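About Sirkwood

Sirkwood is a training bakery and sandwich kitchen school.
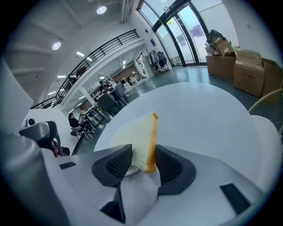 We teach the production of plain white sandwich bread and the assembly of cold sandwiches for canteens, hospitals and catering firms. The school was founded by Kamala Annamalai, who remains head of instruction. Solange Després joined in January to run the slicing and storage courses and now shares responsibility for the curriculum.

Scope of teaching

Courses cover mixing, proofing, baking in lidded and open pans, cooling, slicing, bagging and assembly. Decorated goods, pastry and sourdough are outside our scope. Students who want those subjects are referred to Bolmont, with whom we have a standing transfer arrangement.

Most of the teaching time goes to what happens after the oven. A loaf that has baked correctly can still be lost at the slicer if the crumb is too warm, and a well-cut slice can be crushed by hand during assembly. Students learn to judge crumb firmness by light pressure on the cut face, to lift slices without tearing the crust edge, and to stack them so that the bottom slice holds its shape. Slice thickness is checked with a gauge at the start, middle and end of each loaf.

Courses

The Foundation course runs for 3 weeks and has no entry requirements. It ends with a practical test in which the student bakes, cools and slices one batch to the school specification.

The Assembly course is open to anyone who has passed Foundation or who can show equivalent work experience. It covers spreads, moist fillings, cutting patterns, wrapping and labeling. Allergen separation is taught as a unit of its own and must be passed before the final test.

Class size is limited to 29. Since the school opened, 1314 students have completed Foundation.

Equipment and materials

The bakery has two deck ovens, a spiral mixer and a set of cooling racks on casters. Pans are supplied by Forkine and are re-coated on a fixed schedule. Flour is bought from Yao under an annual contract, and the protein content of each delivery is recorded before the flour is released for class use. Batch records are kept in full; the current log stands at 3013 entries and may be consulted by any enrolled student.

Bread baked in class is used in the assembly kitchen where possible. Ends and rejected slices are dried and milled for crumb.

Students bring their own closed shoes. Aprons, hair covers and knives are issued on the first morning and returned at the end of the course.

Page last revised September 14, 2022.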